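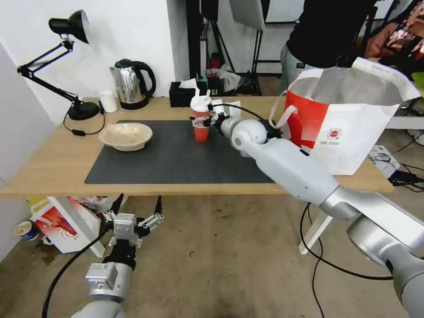
Page last changed: Wednesday, 16:40, by Bit-na Hwang

Drying of the fruit leather, second week

Started again with the pear batch, the apple one I leave for Ha-rang Ki. Puree was cooked 7 minutes, then passed two times through the fine sieve. Last week we passed it only one time and there were hard grains in the finished sheet, which Nazma did not like at all.

Spread 200 g on each tray. I tried to make the edges a little thicker than the middle, because edges dry first and become brittle. It is difficult to do with the short spatula. The long one is still with Sze-wing, please bring it back.

Tray 1: no sugar, lemon juice only. Color went brown already before the dryer.
Tray 2: honey, small amount. Color better, surface sticky at noon and still sticky at three.
Tray 3: same as tray 2 but on the Prodia paper. The paper wrinkled under the wet puree and the sheet has now the same wrinkles. I would not use it again.

The Ruveck dryer shows a lower temperature than my own thermometer, up to 2 degrees difference. I wrote down my own reading in all cases. Kumaresan says the back shelf is warmer — I did not check this yet, so trays should be turned at lunch until we know.

Taste: tray 1 is sour but clean, tray 2 has more pear in it. Tray 3 not tasted.

To do: ask for riper pears in October. Label the jars with the batch letter also on the lid. Try tray 2 again with half the honey and leave it in overnight.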